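Spare key for the Ostard – dealer or locksmith?

torau_tim
6/21/23
Down to one key since March and it's making me twitchy. Dealer wants 637 quid for a new one! Anyone gone elsewhere?

mossbank
Went to a mobile locksmith in Nisbet, paid 91 all in and he coded it on the drive. Get the fob on a decent keychain too, I'm forever hunting for mine on the desk.
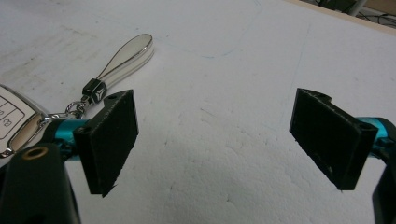
Re: Spare key for the Ostard – dealer or locksmith?

gearstick32
Wouldn't touch a locksmith myself. Mine lost the remote locking within a week – back to the dealer I went.

mossbank
Bad luck, that. Did you ask him to redo it?

gearstick32
Twice. He stopped picking up.

torau_tim
Hmm. Still can't face 637. Mossbank, could you message me his number?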